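Study Resources > Housing and Furniture > Chapter 5

Chapter 5
Storage in the Small Home

Every home must keep things that are not in use at this moment. In a large house this is an easy matter, but in a small flat each cupboard takes space from the people who live there. In this chapter we study how storage is planned, how much of it a household needs, and why the door is often the most difficult part.

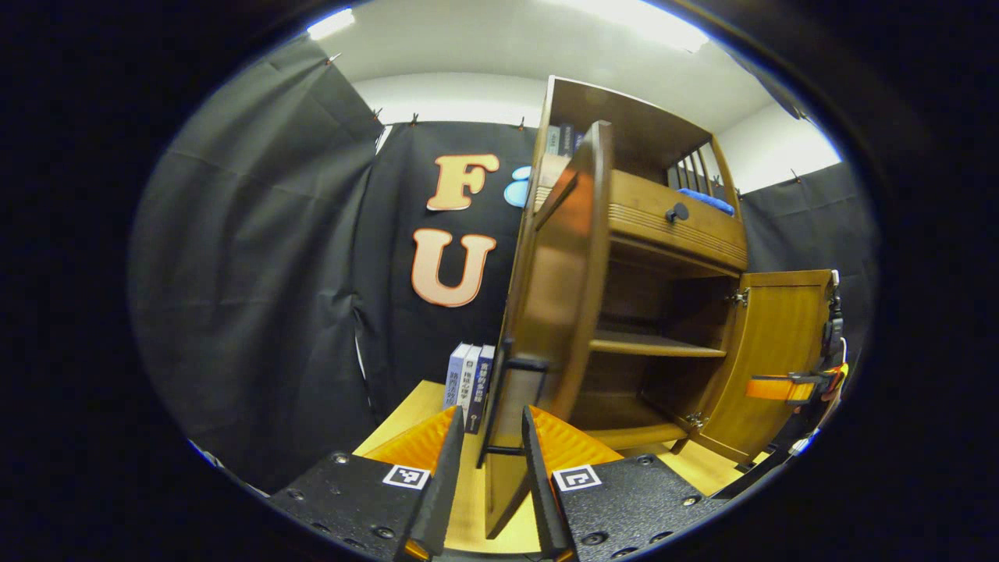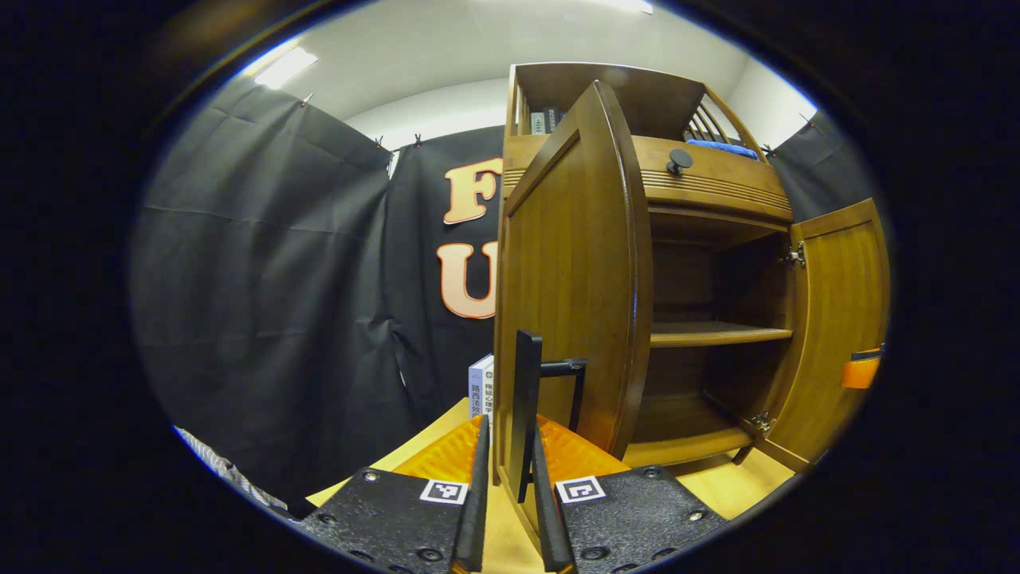

Wooden cabinets with an arched door, seen with the door open.

We begin with a simple distinction. Storage can be built in, which means that it belongs to the building, or it can be free-standing, which means that it belongs to the household and moves with it. In the older streets of Stodetstead almost all storage was free-standing. A family brought its cupboards when it came and took them away when it left. The flats at Nitside were planned in another way. Each of the 111 flats received a built-in cupboard in the hall and a second one in the bedroom, and the tenants were asked not to change them.

The results were mixed. Tenants liked the hall cupboard, because coats and shoes had a fixed place near the entrance. The bedroom cupboard was less popular. It was deep, and the things at the back were soon forgotten. Many households put a chest of drawers in front of it, and after this the cupboard could be opened only halfway. We shall return to this case in section 5.2.

The Nitside cupboards show us that the volume of a cupboard and its usefulness are different matters. Volume is easy to measure. Usefulness depends on the depth of the shelves, on the height of the person, and on the free floor in front. A hinged door needs a clear space as wide as the door itself. A sliding door needs no such space, but it always covers one part of the opening. The Fanmont houses, which we visit later in the chapter, used curtains instead of doors. This was cheap and it saved floor space — but dust came in, and the residents complained of it every summer.

It is also useful to think about time. Some objects are needed each day, others only once in a year. The Erraji method, explained in section 5.3, places daily objects between the knee and the shoulder and gives the highest shelf to seasonal ones. The rule sounds obvious, yet few kitchens follow it.

Before you read further, please choose one cupboard in your own home. Write down its width, its depth and the space in front of it. Then spend 15 minutes on a list of what it contains, and mark the objects you have not touched since September. You will need this list for the exercises at the end of the chapter.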